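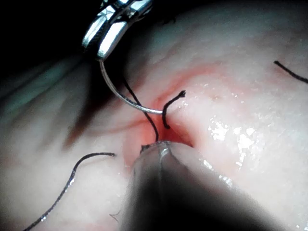 Poterell Residents Forum – Parking Permit Renewal

jesavard_north
Members are reminded that renewals close in April. The office has issued 2,072 permits for over 2,000 marked spaces, and late requests will join the waiting list.

alaoui_court
I must object. Last year 27 households on our street renewed on time and still received no sticker until June.
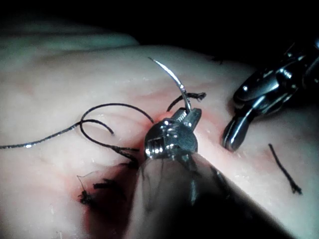

prorkari
May a tenant renew without the owner's signature?

jesavard_north
Only when the lease is longer than six months – a copy must be attached to the form.

alaoui_court
That rule does not appear in the printed notice. It should not be enforced until it does.

jesavard_north
I respectfully disagree. The notice refers readers to the full terms, and the lease requirement is stated there. As for the stickers,

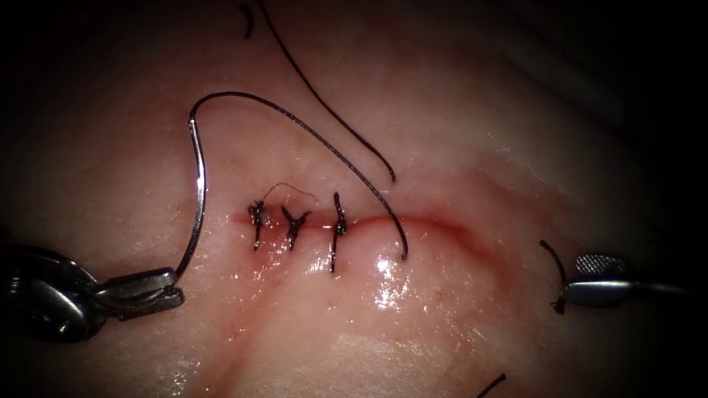 the office has ordered a further 1,000 and will mail them within two weeks of payment.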